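Sunday at the Asto open day

Got there late, bus trouble again, so missed the welcome talk and the free tote bags. Queue for the Sasarex hall was already past the bike racks. A man on the door said 404 people had signed up. Believable.

Dzifa Abugri was running the simulation room, upstairs at the far end. Hot, not enough chairs. She had the Tsikata software up on the big screen – a two-armed robot in a made-up room, and you look out from more or less where its head would be. Every room is put together from a list of objects and wall coverings, then the robot gets a go at it. They have 429 rooms so far. Ours was number 113.
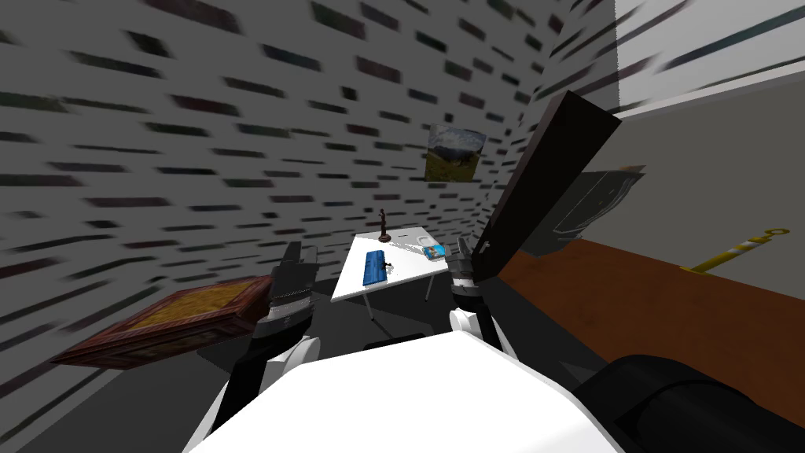 Room 113 on the big screen, dark panel in the right gripper.

Floating stuff is normal apparently. Objects get dropped in at a set height and don't always settle. Someone behind me asked about the brick walls and Dzifa said the pattern stretches if the tile size is wrong, and that they leave plenty of those in on purpose. The arms have to cope with ugly rooms as well as tidy ones.

I liked the little statuette at the back of the table. Wanted to see it picked up. Didn't get to ask, a school party came in and took over the questions (good ones, better than mine).

Things I scribbled down:

– A task is one line of plain text. Dzifa types it in and off it goes.
– Each try is capped at 40 seconds, then the room resets.
– Both arms can be holding something at once. In one view the left had hold of a blue cylinder with white ends over on the left of the table, and the dark panel was up at the right gripper.

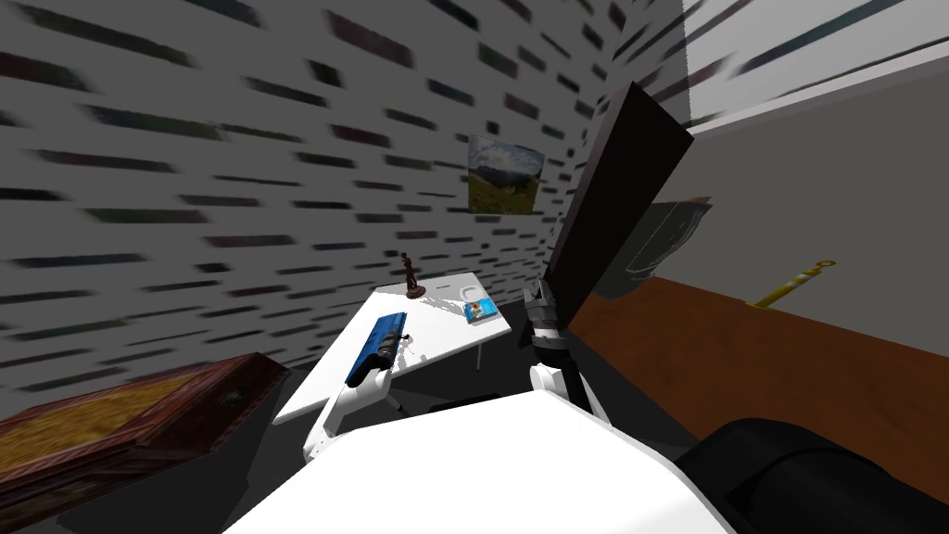
Downstairs, the real arms

Fuseini Darko did the Rarnora demo in the main hall. Real arms behind a perspex screen, sorting jars by lid colour. Slower than I expected and much louder. He let a couple of the kids press the stop button, which went down very well. He said most of what they teach the arms gets tried upstairs first, as a dropped jar costs nothing up there.

Stood for the whole demo, knees not happy. Coffee was decent, cakes gone by three. Parking looked dreadful so the bus was probaly the right call after all.

They're doing another one in November. Book early, and go up to the simulation room first before it fills.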